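ぬか床と漬け物を語る会　六月の例会　議事録

場所　喫茶Katico　奥の広いほうの席
時間　午前11時から昼過ぎまで
進行　先月に引き続き、豆腐屋のご主人
記録　わたくし（字が小さいと先月ご指摘をいただきましたので、今回は清書してからお配りします）

はじめに

六月の例会は、朝から蒸し暑いなかでの集まりとなりました。みなさま、お足元の悪いなかをお越しくださって本当にありがとうございました。傘立てがいっぱいになってしまい、Katicoのおかみさんが裏からバケツを出してきてくださったことを、まずは感謝とともに書き留めておきます。バケツは帰りにきちんと洗ってお返ししました。

進行役からは、六月はぬか床にとって一年のうちでいちばん気の揉める月であり、漬け物の会にとってはいちばん話の弾む月でもある、というご挨拶がありました。そのあと、持ち寄った漬け物を先に食べるか、議題を片づけてから食べるかで少々やりとりがあり、食べながら議事を進めることに落ち着きました。そのような次第ですので、この記録にもところどころ食べ物の感想が混じります。お許しください。

一、先月の宿題の報告

先月の例会で、それぞれのぬか床の塩加減を一度変えてみて、味の違いを報告し合おうという宿題が出ておりました。

最初に、染め物をなさっている会員からお話がありました。お宅のぬか床はお母さまから受け継いだもので、これまで味が変わるのがこわくて塩をほとんど足さずにいらしたそうです。今回思いきって足してみたところ、はじめの幾日かはただ塩辛いばかりで、家族から毎晩不評だったとのこと。ところが週が変わったあたりから角が取れて、かぶの葉がとてもおいしく漬かるようになったというお話でした。お持ちくださったかぶの葉は、細かく刻んで白ごまがふってあり、これには一同から声が上がりました。わたくしも二度おかわりをいただきました。

続いて、バスの運転をなさっている会員からは、反対に塩を控えてみた報告がありました。早番の日はどうしても朝に混ぜる時間がなく、そこへ塩を減らしたものですから、すっぱさがぐんと前に出てしまったそうです。ご本人は「すっぱいのは嫌いじゃないので、これはこれで」とにこにこしていらっしゃいましたが、お連れ合いにはきゅうりだけ別に浅漬けを作ってさしあげているとのことでした。進行役から、暖かくなってから塩を減らすのは冬に減らすのとずいぶん勝手が違うので、控えめにしたい方は冷蔵庫に入れてからになさるほうがよい、という助言がありました。

宿題を忘れた方が何人かいらっしゃいましたが、来月ご報告いただければ結構です。かく言うわたくしも忘れておりました。申し訳ありません。

塩の種類についても話が広がりました。Makrisの粗塩を使っている方と、スーパーの普通の塩を使っている方とで味が違うのかどうか、という昔からの話題です。Makrisの塩は粒が大きくてしっとりしているため、同じ一握りでも入る量が変わってくる、だから味の違いというより量の違いなのではないか、というご意見があり、なるほどとうなずく方が多くいらっしゃいました。秤で量って比べたことのある方がいらっしゃらなかったので、来月までにどなたか試してくださるとうれしいです。染め物の会員が、仕事柄秤はよいものがあるからと引き受けてくださいました。

二、フナト・クシュニールさんのお話

今月の目玉は、なんといってもフナト・クシュニール（Hnat Kushnir）さんのお話でした。クシュニールさんは春から会にお入りになった方で、お名前のつづりを前回の議事録で間違えてしまいましたこと、この場を借りてあらためてお詫びいたします。ご本人は「日本の人が書いてくれるなら何でもうれしい」とおっしゃってくださいましたが、そういうわけにはまいりません。

お話の題は「塩水で漬けるきゅうり」でした。クシュニールさんの育ったお宅では、夏になると大きな瓶にきゅうりをぎっしり立てて詰め、にんにく、ディルの花の咲いた茎、西洋わさびの葉、黒すぐりの葉を入れて、塩水を注いで発酵させたのだそうです。酢は使いません。すっぱさはすべて乳酸菌の働きによるもので、その点ではぬか漬けの親戚ですね、と進行役が言いますと、クシュニールさんは大きくうなずいて、日本に来てはじめてぬか漬けを食べたとき、懐かしいような、まるで知らないような、不思議な気持ちになったと話してくださいました。

葉っぱを入れるのはなぜかという問いが出まして、クシュニールさんによれば、香りのためでもあるけれど、きゅうりをぱりっとさせるためだとおばあさまから教わったとのことです。葉に含まれる渋みの成分がそうさせるのだと言われているそうで、日本で手に入るものなら柿の葉や桜の葉、ぶどうの葉でもよいのではないか、という話になりました。桜の葉では桜餅の香りになってしまうのではないかと心配する声もあり、それもおいしそうだという声もありました。農薬のかかっていない葉を使うこと、これだけはみなさまお守りください。

瓶の話もずいぶん盛り上がりました。発酵の勢いがよい時期にはどんどん泡が出ますので、ふたをきつく閉めておくと中の圧が上がって危ないのだそうです。おばあさまのお宅では、瓶の下に必ず深い皿を敷いて、あふれた塩水を受けていたとのこと。またきゅうりが塩水から顔を出すとそこからかびてしまうため、小さな皿や洗った石をのせて沈めておくのだというお話は、ぬか漬けしか知らないわたくしどもにはとても新鮮でした。豆腐屋のご主人は石の話に大変感心なさって、それはどこの川の石ですかと何度も聞いておられましたが、クシュニールさんも川の名前まではお聞きになっていないそうです。

お持ちくださった瓶を開けますと、ふわっとディルの香りがいたしまして、店の入口近くにいらしたほかのお客さまがこちらを振り向かれたほどでした。漬け汁が白く濁っているのを見て心配なさる方がいらっしゃいましたが、乳酸菌がよく働くと自然に濁るものだそうで、ぬめりやいやなにおいがなければ気にしなくてよいとのことです。漬け汁も捨てずに、スープに入れたり、冷やして飲んだりするのだそうです。試しに少しずついただきましたところ、苦手だとおっしゃる方と、もう一杯とおっしゃる方にきれいに分かれました。

お話のあと、クシュニールさんから、ぬか床を一から作ってみたいというご相談がありました。会員のみなさまが一斉に自分の床を分けてあげると言い出しまして、たいへんな騒ぎになりました。話し合いの末、染め物の会員のぬか床と、進行役のぬか床とを少しずつ分けていただき、新しいぬかに混ぜて育てていただくことになりました。生ぬかと炒りぬかのどちらがよいかは意見が割れたままですが、暑い季節の始まりですから、まずは虫の心配が少ない炒りぬかで、というのが進行役の考えです。

三、会の小冊子について

かねてより作っております会の小冊子『Pinlow』の件です。この題は、会を始めたころに店の黒板に書かれていた落書きから取ったもので、意味をたずねられるたびに困っているのですが、今さら変えるのもさびしいということで今回もそのままと決まりました。

原稿は先月までにほぼ出そろい、全部で59ページになりました。みなさまの熱意のたまものです。ただ、そのうち梅干しの話が思いのほか長く、しかもお二人がほとんど同じことをお書きになっています。お二人に確かめましたところ、どちらも相手の原稿のほうを残してほしいと譲り合われまして、なかなか決まりません。とうとう進行役が、それなら両方載せて、読む方に違いを味わっていただこうと言ってくださり、そのようになりました。

印刷部数は166部とすることで承認されました。半端な数ですが、これは会員と、置いてくださるお店と、前に注文をくださった方々の分を足したもので、余りが出ると置き場所に困るため、ぴったりにしたいという印刷係のご希望です。値段は一部400円。もう少し安くできないかというご意見もありましたが、紙を少し厚くしたいという声のほうが多く、台所で濡れた手でめくっても破れにくい紙を優先することになりました。

表紙の絵は、バスの運転をなさっている会員のお嬢さんが描いてくださることになりました。なすの絵だそうです。なすの色がうまく出るかどうか、印刷係がいまから気にしておられます。

誤字の確認は、わたくしと印刷係とで手分けいたします。「漬ける」と「浸ける」の書き分けについては、会としては漬け物にはすべて「漬ける」を使い、塩抜きのため水に入れておく場合だけ「浸ける」とすることでご了解をいただきました。地味なことですが、毎回もめますので、ここにはっきり書いておきます。

四、容器の共同購入

Plillixのふた付き容器をまとめて買う件です。先月回覧しました見本について、みなさまから感想をいただきました。

ふたの締まりがよくにおいが漏れにくいこと、角が丸くてぬかが隅にたまらないことは評判がよろしかったようです。一方で、深さがあるため、腕の短い方は底まで手を入れるのがひと苦労だというご意見がありました。実際に、袖をまくるだけでは足りず肩までぬかがついた、という体験談に笑いが起こりましたが、毎日のことですから切実な話です。浅いほうの型もあるとのことで、次回までに取り寄せて、両方を並べて見てから決めることになりました。

ほうろうや昔ながらの甕をお使いの方からは、わざわざ買い替えなくてもよいのではというご意見もありました。もちろんお好きなものをお使いいただくのがいちばんで、共同購入はご希望の方だけです。甕は重くて動かすのがたいへんだけれど、夏でも中の温度が急に上がらないところがありがたい、とのことでした。ほうろうの方からは、落として縁が欠けるとそこから錆びてくるので、欠けたら漬け物には使わず、傘立てか植木鉢にするとよいと教えていただきました。

五、夏の手入れについて

ここからは例年どおり、夏に向けた手入れの話をみなさまで出し合いました。はじめて夏を迎える方もいらっしゃいますので、少し丁寧に書きます。

まず混ぜる回数ですが、常温で置いていらっしゃる方は、これからの時期は朝と晩の二回を目安にしてください。底のほうを上に、上のほうを底に、入れ替えるつもりで返します。混ぜ終わったら表面を平らにならして軽く押さえ、容器の内側についたぬかをきれいに拭き取ります。この拭き取りを面倒がると、そこからかびが出ることが多いというのは、何人もの方が身にしみて経験なさっているところです。

置き場所につきましては、流しの下にお置きの方が思いのほか多くいらっしゃいました。流しの下は涼しそうに見えますが、湯を流す管が通っていたり、風が抜けずに湿気がこもったりいたします。北側の廊下や、床に近いところのほうがよいというお話でした。団地の上のほうにお住まいの方からは、夏は部屋じゅうどこも暑いので早々に冷蔵庫へ避難させているとのことで、これも立派なやり方です。冷蔵庫では発酵がゆっくりになりますから、漬かるまでに日数がかかります。ときどき外に出して目を覚まさせてやると、味がぼんやりしにくいそうです。

水っぽくなったときの対処では、足しぬかをするという方と、くぼみを作って水を吸い取るという方がいらっしゃいました。水と一緒に塩も旨みも出ていくので、吸い取ったあとは塩を少し補ってください。干し椎茸や昆布を入れて水を吸わせる方もいらして、その椎茸を煮物に使うととてもおいしいのだそうです。塩気がありますから、醤油は控えめに。

唐辛子と山椒の実についてもひとしきり話がありました。虫よけになるとも風味づけだとも言われますが、入れすぎて辛くてお孫さんが食べなくなったという方がいらっしゃいましたので、小さいお子さんのいるお宅では少しずつになさってください。山椒の実はちょうど今の時期に出回ります。進行役のお店の隣の八百屋さんに頼んでおけば取っておいてくれるそうです。

旅行のときの預かり合いについては、去年と同じく、床を預けたい方が早めに申し出て、近所の方どうしで都合をつけることになりました。預かった床でどんどん漬けて食べてよいというのが会の決まりごとです。遠慮して何も漬けずに返されると、かえって床の元気がなくなっていることがありますので、どうぞ気兼ねなく召しあがってください。

六、台所と道具の話、そのほか

議題がひととおり済みましたので、お茶をいただきながら、漬け物をするのに使いやすい台所とはどんなものかという話になりました。調理台の高さ、容器をしまう戸棚の奥行き、においのこもらない場所など、みなさまそれぞれに夢がおありで、豆腐屋のご主人などは家を建て直す勢いで語っておられました。わたくしは、重たい容器をしゃがまずに出せる棚があればそれで満足です。
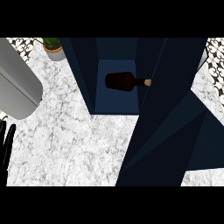

ぬか床の表面に白い膜のようなものが張ってしまったら、捨てなければなりませんか。

薄く白いものでしたら多くは産膜酵母という酵母の一種で、うっすらしている程度なら底のほうへ混ぜ込んで差し支えありませんし、厚く張ったときは、その部分を少し多めにすくい取って、塩とぬかを足してからよく混ぜてください。青や黒、赤の色がついたもの、ふわふわと毛の立ったものはかびですので、広がっているようでしたら思いきって新しく作り直しましょう。

この件では進行役から、作り直すことになっても落ちこまないでくださいね、との言葉が添えられました。進行役ご自身も若いころに何度も駄目になさったそうで、そのたびにお隣から種になる床を分けてもらったのだとか。元気なときの床を少し取って冷凍しておくと、いざというときの種になります。小さな袋に平たく詰めておくと場所も取りません。バスの運転をなさっている会員は、冷凍庫にそれを入れておいたところ、お連れ合いに味噌と間違えられて汁に溶かされてしまったそうです。袋には必ず中身の名前を書いてください。

においについてもご相談がありました。つんとした、接着剤のようなにおいがするときは酵母が勢いづいていることが多く、よく混ぜて、少し涼しいところへ移すと落ち着いてくるそうです。靴下のような蒸れたにおいのときは、底のほうの混ぜ方が足りないことが多いとのこと。靴下という言い方はいかがなものかという声もありましたが、みなさま一度で分かってくださいましたので、そのまま記録いたします。

漬けすぎてすっぱくなった古漬けの使い道としては、水に浸けて塩を抜き、しっかり絞って生姜とあえる、刻んで炒飯に入れる、豚肉と炒める、などが挙がりました。クシュニールさんからは、塩水漬けのきゅうりと大麦を入れて煮るスープの話があり、古漬けのきゅうりでもできそうだということで、来月作ってきてくださるそうです。大麦が手に入りにくいときは押し麦でよいでしょう、と何人かから声がかかりました。

七、来月のこと

来月の例会も、場所は同じくKatico、午前11時からです。おかみさんから、お昼どきに席が混み合うことがあるので、一時を過ぎたら手前の席を空けてもらえると助かる、とのお話がありました。いつも長居をさせていただいておりますので、心がけましょう。

次回は、塩の量り比べの報告、Plillixの浅いほうの容器の見本、クシュニールさんの新しいぬか床のご様子、それに宿題を忘れた方々のご報告を予定しております。小冊子の刷り上がりが間に合えば、その場でお配りします。

持ち寄りの品は、なすがよいという方が多くいらっしゃいました。なすは色が抜けやすいので、塩をすりこんでから漬けること、みょうばんや古い釘を使う方はその加減も一言書き添えてきてくださいますと、食べ比べの折に助かります。瓜や新生姜も歓迎です。汁の出るものは袋を二重にしてお持ちください。

最後に、席にお忘れ物がありました。紺色の小さな風呂敷と、木のふたです。どちらもKaticoでお預かりいただいておりますので、お心当たりの方はおかみさんにお声をおかけください。木のふたは山椒の香りがいたします。

以上、書き落としや思い違いがございましたら、来月の例会までにわたくしへお知らせくださいませ。かぶの葉の作り方をもう一度知りたいという方が多かったため、染め物の会員に書いていただいた覚え書きを、この議事録と一緒に回覧いたします。汚れないように袋に入れてありますが、読み終わりましたら袋ごと次の方へお回しください。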